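Went to the Vondmont open day, long post
Posted in: Shows, Demos and Meetups

crankshaft_deb
October 18, 2025
So I finally got to the open day at the Vondmont building in Grumthorpe and I promised a couple of you I'd write it up. Parking was a mess, the coffee was free, and I stayed way longer than I meant to!

They had 2 demos running when I got there. The first was a conveyor sorting line from Varnitz, which was loud and fast and pretty much what you've all seen in videos. I gave it ten minutes. The second was the one I'd driven out for, the grocery picking robot they call Au, and it had a much smaller crowd (good for me, I got right up by the rope).

The setup is a little produce stand with fake vegetables in slatted crates, and a plastic shopping basket on the floor that the robot fills. It's slow. I mean you could eat a sandwich while it makes up its mind about a bell pepper. But I got kind of hooked watching it, same way I get hooked watching somebody back a trailer into a tight spot. 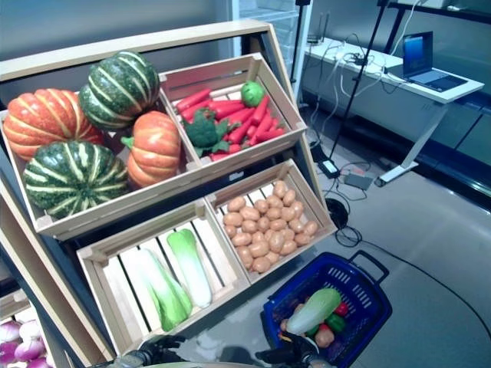 pelletpete wants to know why anyone still demos with fake food. A plastic carrot weighs nothing, doesn't bruise and never has a slimy spot on it. Show me a ripe tomato and then we'll talk.

crankshaft_deb
Pete, I asked them that! The woman running it said they use real stuff in the back and keep the artificial stuff for visitors, so they don't have to throw out a pile of bok choy every open day. Fair enough, I guess. I'd still have liked to see it grab something squishy.

pelletpete
"We do it in the back" is what every booth says. I went to 2 of these last year and heard it at both.

norbert_t
I think you're being hard on them. Getting a hand around a potato in a heap of other potatoes is not easy, fake or not. They're all the same color and they roll. Deb, did it take from the potato crate while you were there?

crankshaft_deb
It did, and it went back for a second try on one of them before it got a grip. The bok choy gave it more trouble than I expected, the leaves kept folding the wrong way. Big round things like the pumpkins nobody tried while I was watching. I wanted to ask for one but there was a kid ahead of me with a LOT of questions.

solder_sal
Was it running by itself or was somebody driving it? That's the only thing I care about.

crankshaft_deb
They said it was on its own for the morning runs and they'd switch to a person steering it after lunch. I only stayed for the morning. The sheet they handed out says 273 practice runs on that stand so far, and they want to hit 750 before they change the layout.

solder_sal
273 is nothing. Come back when it's 2,195 and the crates have been moved.

norbert_t
Sal, everybody starts at one.

pelletpete
I'll go to the next one if they put out a real tomato. Is it in Grumthorpe again?

crankshaft_deb
Same building, they haven't posted the date yet. Park behind the tire place, the front lot fills up early.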